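Last updated in March by Ingeborg Brinkmann. Replaces the older notes that were kept in the shared folder.

# Rundska Bedroom Set

Images and notes covering small household sorting jobs done on top of a made bed: hair things, folded cloths, little boxes of soft items. The set was put together at the Griltmont apartment and is kept as one download. Till Diekmann did the file layout and the checks; Ingeborg Brinkmann wrote the labels.

## What is in it

| Item | Value |
|---|---|
| Images | 3,304 |
| Sessions | 440 |
| Label groups | 13 |
| Rooms | 2 |

Both rooms are bedrooms. The larger one is called `veson` in the file names and the smaller one `buschmann`. The names come from the old labels on the fuse box and don't mean anything else.

## Layout

```
rundska/
 images/
 veson/
 buschmann/
 labels/
 sessions.csv
 groups.csv
 notes/
 bedding.md
 boxes.md
```

`sessions.csv` has one row per session, with the room, the bedding code, the box code (blank if no box was used) and a free text note. `groups.csv` lists the label groups and the words that count as the same thing. "Barrette" and "hair clip" are both filed under `hair_clip`, for instance.

## Bedding

The bedding code matters more than it looks. Several of the covers are busy, and small things are easy to miss on them. The code `gingham_bow` is the one people ask about. It is a light blue and white check with pink flowers, crossed by a white band of small pink bows, with a scalloped lace-like print as the border. It is one cover with all of that on it, so please don't split it into separate codes.
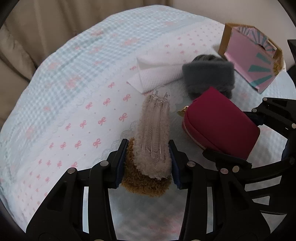
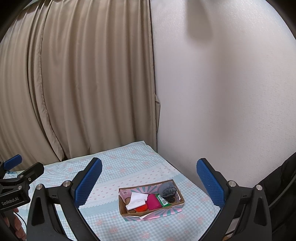 *Both with bedding code `gingham_bow`. The second also has a small open cardboard box on the cover.*

Printed flowers and bows are never labeled as objects. If you run a detector over these images you will probably get false hits on the bows, mostly as `hair_clip` or `ribbon`. We left those in the baseline results and did not filter them.

Wrinkles are not labeled either. An earlier version had a `smooth` / `wrinkled` column, but the two of us agreed on it so rarely that it was dropped.

## Boxes and cloths

- A box is `open` if you can see into it, even if a flap hangs partly across the top.
- Contents get a group label only when they can be told apart. Otherwise use `soft_items`.
- A folded cloth is `cloth_folded`. A cloth that has come half undone is `cloth_other`.
- Things lying partly under a fold of the cover are labeled if roughly half or more is showing.

Don't guess at what a soft item is. We had socks, washcloths and doll clothes all marked as each other in the first pass, and it took most of an afternoon to put right.

## Curtains and walls

Background is labeled only as `curtain`, `wall` or `other`. Where a curtain hangs down to the far side of the bed, the boundary is drawn at the cover, and any bit of curtain lying on the bed still counts as `curtain`. Curtain color is not recorded.

## Known problems

- Some `buschmann` sessions have the wrong box code. The note column says "box?" where we suspect it.
- White cloths on the white band are hard to outline. Expect loose edges there - we did not redo them.
- `boxes.md` still mentions a lid code that no longer exists.
- Session order is the order the folders were copied in. Don't read it as time order.

## Corrections

Send label fixes to Till with the session number and the image name. Fixes to `groups.csv` go to Ingeborg first, as a changed word there affects every session that uses it. Please send plain text or a CSV - spreadsheets with colored cells get lost in the import.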